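Julholm Seed and Grain Library Opens Its Doors to Home Cooks and Gardeners

2022-12-04

JULHOLM - The Julholm Seed and Grain Library is open to everyone as of this week, with 166 kinds of dry beans, peas, lentils, rice and small grains on its shelves, and a free card gets you in. Anyone who lives, works or goes to school in the Dalley valley can sign up at the front desk, borrow seed for spring, and take home a cooking sample to find out what it tastes like before giving it a row in the garden.

"We have been waiting so long to say this," said Nélida Retamal, who directs the library. "Come in! Open the drawers, ask us anything, take a bean home and cook it. People have been walking past our windows since June asking when they could come inside, and I am so happy to finally have an answer for them."

The library fills the ground floor of the former Huenchumán feed store on Dalley Road. The old counter is still there, and so are the tall drawers behind it, which now hold seed packets in alphabetical order (with the exception of the runner beans, which outgrew their drawer and live by the door). Reading tables run along the front windows, and the back of the building has a teaching kitchen with a six-burner stove and plenty of elbow room.

How borrowing works

Members may take up to 16 packets a year. Each packet holds enough seed for a short garden row, along with a slip showing the variety name, the name of the grower, the year it was harvested, and space for notes. In the fall, members who had a good season are asked to bring back a handful of clean, dry seed. Members who had a bad season are asked to bring back the slip and tell us what happened. Bean beetles, an early frost, a goat in the garden, we want to hear all of it, and it goes in the growing record either way.

Cooking samples are separate from the seed packets and don't count toward the limit. They come in one-cup bags with a recipe card tucked in. The cards were written by growers and their families, and they read that way. One says to cook the beans "until Grandpa comes in," and the staff has worked this out to be an hour and a half.

What's on the shelves

Beans make up the biggest part of the collection by far. There are soup beans, baking beans, bush beans for short seasons and pole beans that will climb anything you put in front of them. Among the most asked-for so far is the Drultent, a valley bean that had been kept going by a handful of households and was hard to find anywhere else. It cooks up creamy, holds its skin, and makes a broth dark enough to pass for gravy. The library has 2,204 Drultent seeds set aside for the first season of lending, all of them grown within a short drive of the building.

The rice and small grains section is newer and growing fast. Much of it is for the kitchen more than for the garden, and the staff hopes it will get people comparing one pot against another. Short-grain and long-grain rice, pearled and hulled barley, millet and two kinds of oats are ready to sample now, with more on the way after the new year.
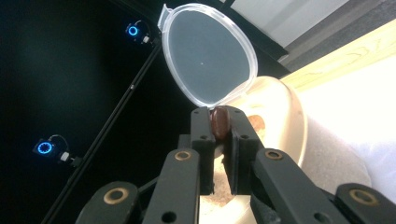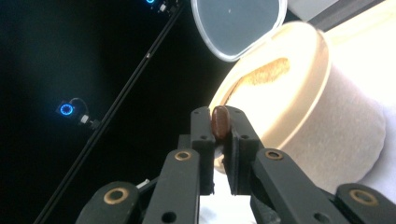
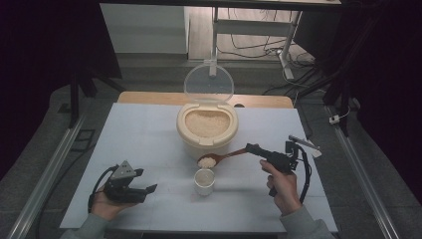
Collections and Kitchen Team, Julholm Seed and Grain Library

Winter classes

The teaching kitchen starts up right away with 15 classes between now and the end of winter. All of them are free with a library card, and all of them end with lunch. The season opens with A Good Pot of Beans, which covers sorting, soaking (and when you can skip it), salting and the very low simmer that keeps skins from splitting. Rice Without Worry follows, with the same cup of rice cooked by three methods and tasted next to each other.

Later sessions get into saving seed at home, reading a seed packet, baking with barley flour, and planning a bean patch for a small yard. There is a morning class for children and the grown-ups who come with them, where everyone plants a bean in a jar and makes a pan of rice pudding. Aprons are provided. Please wear shoes with closed toes, and let the desk know of any food allergies when you sign up.

"I didn't grow up saving seed," Retamal said. "I learned as an adult, by ruining quite a lot of it! I stored a whole year's harvest before it was dry and opened the jar to find mold. So nobody should feel shy about being a beginner in our kitchen. You will be in very good company."

Growers wanted

The library is also looking for growers to help increase seed for next year. Growers take one variety, keep it apart from its close relatives, and return most of the harvest. You don't need a farm. A sunny bed and some patience will do nicely for most bush beans, and the staff will match each grower with a variety that suits the space. Growers are invited to a potluck in June to trade notes and walk one another's plots while the plants are young.

Families who have been keeping a bean, pea or grain of their own are warmly invited to bring some in. A small jar is plenty. Staff will write down whatever you know about it, including who gave it to you and what your family calls it, and you decide whether it goes into the lending drawers or is simply kept safe in cold storage.

Visiting

The library is open Tuesday through Saturday, mornings and afternoons, and closes for an hour at lunch. The front entrance is level with the sidewalk and there is parking behind the building, reached from the alley. Class sign-up is in person at the desk. Groups and schools are welcome and should get in touch ahead of time so the kitchen can be set aside for them.

Reporters who would like to visit, sit in on a class or talk with growers may contact Nélida Retamal through the front desk. Cooking samples of the Drultent bean are available to food writers while they last, recipe card included.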